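Farnitz amplía el acuerdo de distribución con Brenmont para pastelería envasada de importación

Viernes, 27 de septiembre

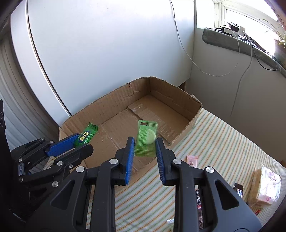

Farnitz, empresa dedicada a la importación y distribución de alimentación seca, ha firmado con el operador logístico Brenmont la ampliación del contrato de almacenamiento y reparto que ambas compañías mantienen para la gama de pastelería y dulces envasados individualmente. El nuevo acuerdo entra en vigor en octubre y eleva de 40 a 90 el número de referencias incluidas en el servicio.

La ampliación afecta a bizcochos, galletas, caramelos y productos a base de arroz, todos ellos conservados a temperatura ambiente. Quedan excluidos los artículos refrigerados y congelados, que seguirán gestionándose mediante los contratos vigentes.

Condiciones del servicio

Brenmont asumirá la recepción de mercancía, el control documental de entrada, el reetiquetado en castellano y la preparación de pedidos en su plataforma de Flomska. El acuerdo fija en 300 los puntos de venta que podrán recibir entrega directa, entre tiendas de alimentación especializada, pequeños supermercados y establecimientos de hostelería. Los clientes situados fuera de las rutas de reparto directo continuarán recibiendo la mercancía a través de mayoristas.

El pedido mínimo se establece en seis cajas por entrega, con posibilidad de combinar referencias distintas de una misma familia. Las cajas completas se servirán en su embalaje de origen. Para los establecimientos de menor superficie se mantiene la opción de caja surtida, cuya composición se publicará en la tarifa trimestral.

Etiquetado y trazabilidad

Cada unidad destinada a la venta individual llevará una etiqueta adicional con la denominación del producto, la lista de ingredientes, los alérgenos destacados, la información nutricional, la cantidad neta, la fecha de duración mínima y los datos del importador. La etiqueta se colocará sin cubrir el número de lote. En los formatos con ventana transparente se utilizará una versión reducida, adherida al reverso del envase.

El lote de fabricación se registrará a la entrada y se vinculará al albarán de salida. En caso de retirada, Farnitz notificará a los puntos de venta afectados por correo electrónico y a través del área de clientes, con indicación de la referencia, el lote y el procedimiento de devolución.

Vida útil

La mercancía se expedirá por orden de caducidad. Las referencias de bizcocho, con una vida útil más corta que la del resto del catálogo, se pedirán a fábrica con mayor frecuencia y en volúmenes inferiores. Las unidades que no alcancen el margen comercial pactado se retirarán de la tarifa general y se ofrecerán en una lista separada.

Gama Xiao

El acuerdo incorpora por primera vez la gama Xiao, formada por dulces en porción individual y comercializada hasta ahora solo a través de mayoristas. Su distribución comenzará con el formato de caja surtida. Las cajas de referencia única se añadirán cuando concluya la adaptación de sus etiquetas.

Los pedidos cursados antes de la entrada en vigor se servirán con las condiciones anteriores. La tarifa actualizada, las fichas técnicas y el calendario de rutas estarán disponibles en el área de clientes de Farnitz.

Sobre Farnitz

Farnitz importa y distribuye productos de alimentación seca para el comercio minorista y la hostelería. Su catálogo comprende pastelería envasada, aperitivos, infusiones, fideos y condimentos.

Contacto para medios: Departamento de Comunicación de Farnitz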